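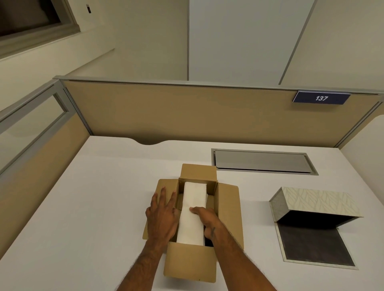
Hands in the box on a white desk

Irneck Local History Forum > Founders' Day > Plaque wording

mill_lane_pete
The town has posted the new text for the Osik bridge plaque. It still says the bridge was "built by the settlers in one summer." The county payroll book lists 367 men, most of them hired from out of state, and work ran into October of the second year. Why are we repeating the old story?

kaquino
I gave the county book to the town clerk in the spring. She said the text was already approved. You can read the pages at the library if you ask for the Echevarría papers.
Kristine Aquino

dorrit70
The plaque is for the parade crowd. It has 70 words on it. You can't fit a payroll in there, and my family has told the one summer story as long as I can remember.

mill_lane_pete
You can fit "hired crews" in there. That's 2 words.

Riverbend
Pete, the payroll covers the road as well as the bridge. Povilas Žukauskas went through it for his booklet and could tie only 278 of those names to the bridge. I agree the plaque is wrong, but use the right number.

mill_lane_pete
Fair enough, I hadn't seen the booklet. Does he say where they came from?

Riverbend
Some of it. Page 14 has a table. A lot of them are listed by last name only.

dorrit70
So who decides which families get left off? The settlers paid for that bridge.

kaquino
They paid for part of it. The rest was a county bond. Nobody is asking to take the settlers off, Dorrit. We want the crews added.

Riverbend
Comments on the wording go to the clerk in writing by 21st April. Civbridge is casting it after that and they charge for changes.

dorrit70
I'll be writing in too, to keep it as it is.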